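Visit to the Saithong show homes, Surkent

I went to the Saithong open day on 19 April 2022 expecting to be sold to, and I was. The site is at the far end of Surkent, past the tile yards, and the developer, Huvico, says there will be 300 homes there when it is finished. What we were shown was two of them and a large plaster model with very small trees.

The leaflet calls them "homes for the way we live now". I have been reading leaflets for long enough to know this means there is no dining room. Pongsak Thaweesak, who took our group round, was polite and knew his prices, but when I asked where a family of four would keep its coats he told me about the lifestyle consultation. It costs extra.

The first flat was better than I had feared. The windows open properly and you can get a bed up the stairs, which I have seen go wrong elsewhere. The second was the one in the brochure and I did not care for it. All the doors had been taken off their hinges, an old trick for making rooms look bigger, and the bed in the small bedroom was surely short of full length. I lay down on it and my feet hung over. Mr Thaweesak asked me to get up. 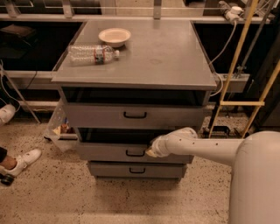

Storage was the subject everybody kept coming back to. Huvico claims 20 per cent more of it than in its last development, but could not say how that was measured, or whether the space under the stairs was in the sum. Yuzhen Guo, who bought in that last development and had come along out of curiosity, told me she rents a lock-up for her winter things and the pushchair.

Then there is the service charge. It starts at 2,762 a month and is "reviewed" every November. I asked in which direction. The lift contract is with Fleteo, and I would want to see the small print on call-outs before putting my name to anything on the fifth floor.

The coffee was good. There is a reservation fee of 1,000, and we were told twice that it is refundable, though the form says "at the discretion of the seller" on the back. I kept my pen in my bag. The bus back into town runs once an hour and I had just missed it.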